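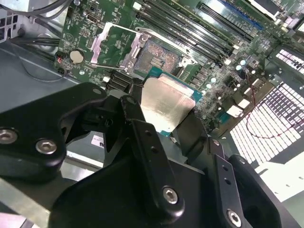
4.3 Fitting the processor

Applies to the Drevex 106 and Drevex 299 workstation chassis. For the rack version, see the Strickland supplement.

Before starting, shut down the workstation, switch off the supply at the rear and unplug the mains lead. Wait 20 seconds, then press the front power button once to discharge the board. Lay the chassis flat with the open side up.

Caution: Wear an earthed wrist strap throughout. Do not touch the contacts in the socket or on the underside of the processor.

1. Remove the cooler if one is fitted (section 4.2). Clean old thermal compound from the processor lid with a lint-free cloth and isopropyl alcohol.

2. Press the socket lever down and slightly outwards until it clears the retaining tab. Raise it fully.

3. Open the load plate. Leave the plastic cover in place if the socket is new; it is removed at step 5.

4. Take the processor out of its tray, holding it by two opposite edges. Find the alignment triangle on one corner and the matching mark on the socket.

5. Remove the plastic cover and keep it. A board returned to Pravura Service without its cover is not accepted for warranty repair.

6. Bring the processor level over the socket, line up the marks and lower it straight down. Let it settle under its own weight. Do not slide it or press on it.

7. Check that all four edges sit level. If one is raised, lift the processor straight out and repeat step 6.

8. Close the load plate and lower the lever under the tab. Some resistance is normal. If the lever will not go down by hand, stop and return to step 7.

Note: Bent socket contacts cannot be straightened on site. Replace the board.

4.4 Thermal compound and cooler

1. Apply a pea-sized amount of Ano compound to the centre of the lid. Do not spread it.

2. Lower the cooler squarely on to the lid and start all four screws by two turns each.

3. Tighten the screws in a diagonal pattern until they stop. Do not use a powered driver.

4. Connect the fan lead to the header marked CPU_FAN.

4.5 First start

Refit the side panel before applying power. The first start after a processor change may take several minutes and the workstation may restart more than once. Open the set-up screen and confirm the processor model and fan speed. The fan should not stay above 3,000 rpm when idle. If it does, or if the screen remains blank, refer to section 9, Fault finding.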